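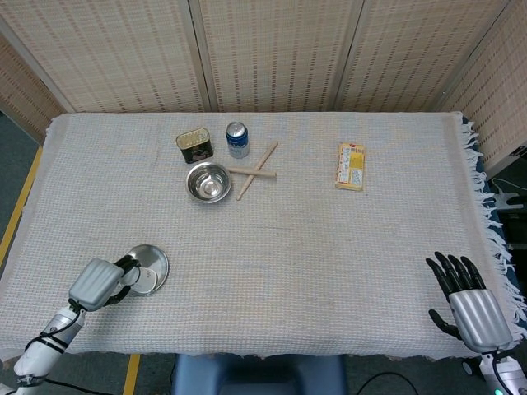 Short Fiction

The Last Reel of Filtgate

Rafsan Matubbar had been waiting for the Lelus to reopen since he was eleven, so when the doors finally swung in he was the second person through them, right behind a woman with a thermos who had clearly slept in her car.

Oh, the lobby! They had kept the lobby! The ticket booth still had its little brass mouth for the money, and the carpet was the same deep red with gold ferns, or a very loving copy of it, and somebody had got the popcorn machine going early enough that the whole street smelled of butter. Rafsan bought a large. He bought a program too, and then a second program, in case something happened to the first.

"You know it's only the one cartoon," said the girl at the counter. "It's fifty minutes. You get a soda with that size."

"I know it's only the one cartoon," said Rafsan, beaming at her. "Orange, please."

The one cartoon was Magesa and the Moon Bus, and if you didn't grow up in Fomavcombe you have probably never heard of it, which is a crying shame. Four people drew it in a room over a shoe store. It played at the Lelus for one week in July, and then the distributor went under, the prints went missing, and all anyone had left was a poster and the song. Rafsan knew the whole song. He had sung it to his daughter in the bath, and to a dentist, and once all the way through a job interview under his breath (he got the job).

He took a seat in the middle of the middle row. The woman with the thermos sat down two seats over and put her coat between them like a fence.

"Did you see it the first time?" he asked.

"Three times," she said. "You?"

"Once. I had the mumps for the rest of the week."

She looked at him with real pity and moved the coat.

Her cousin had colored the bus, she told him, every single shot of the bus, and had run out of the right blue near the end, so in the last ten minutes it's a bit greener than it ought to be. Rafsan had never known that! He remembered the bus as blue, blue all the way to the moon. He wanted to ask a hundred things. Was it true about the lost verse? Was it true that Filtgate, the villain, was supposed to have a dog? But the lights were going down, with that slow amber sigh that only old theaters can do, and he shut his mouth and held on to his popcorn.

The curtain opened. The number 2611 came up on the screen, scratched and jumping, and the audience cheered for it as if it were a movie star, because that was the number on the front of the bus and everyone in the room knew it.

And then there she was. Magesa, nine years old, one sock up and one sock down, standing at the stop in the rain with her grandmother's suitcase. The lines wobbled. You could see the pencil under the ink. Her mouth didn't quite match her words, and the rain was the same six drops over and over, and Rafsan thought he had never seen anything so beautiful in his life. When the bus came down out of the clouds with its headlights on he made a noise, and the woman with the thermos made the same noise.

It was better than he remembered. How often does that happen? The chase through the clock factory was faster, the jokes were stranger, and there was a whole scene with a sleepy lighthouse that he must have missed while he was under the seat looking for a dropped candy. The lighthouse yawned, and its beam went out across the water in one long stripe, and a little boy in the front row yawned right back at it, so loudly that everybody laughed.

Then Filtgate arrived.

Filtgate had frightened him so badly at eleven that he had slept with the hall light on until school started. He was a tall gray conductor with no face under his cap, only ticket stubs, hundreds of them, rustling. He came down the aisle of the bus, and he held out his glove, and he said, in that voice like a drawer closing, "This ticket is from 1921."

Rafsan's heart went like a drum. He was forty-six years old and had a mortgage, and he pulled his feet up off the floor.

"Then it's had plenty of time to get here," said Magesa.

The whole theater roared. They stamped! The woman with the thermos was pounding the armrest, and Rafsan was laughing so hard that his orange soda went up his nose, and on the screen the gray conductor began to come apart, stub by stub, each one fluttering out of the window and into the dark, until there was only a cap on an empty seat. Magesa put it on. It was much too big for her.

The moon came up in the windshield, and the music started, just the piano first, those five notes going up like stairs. Nobody had asked them to sing. A man at the back began it, then a whole row along the left, and then everyone who had ever stood in the shower in Fomavcombe was singing about the bus that doesn't need a road. The little boy in front turned around and stood on his seat to stare at them, all these grown-ups with their mouths open.

Rafsan sang too, at the top of his lungs, and while he sang he kept his eyes on the bus. It was climbing now, very small against the white, and she was right, the cousin had run out of paint. It was green as a pond. He leaned across to tell her so.

"I see it," she said, crying and pouring coffee into the lid. "Hush. There's another verse."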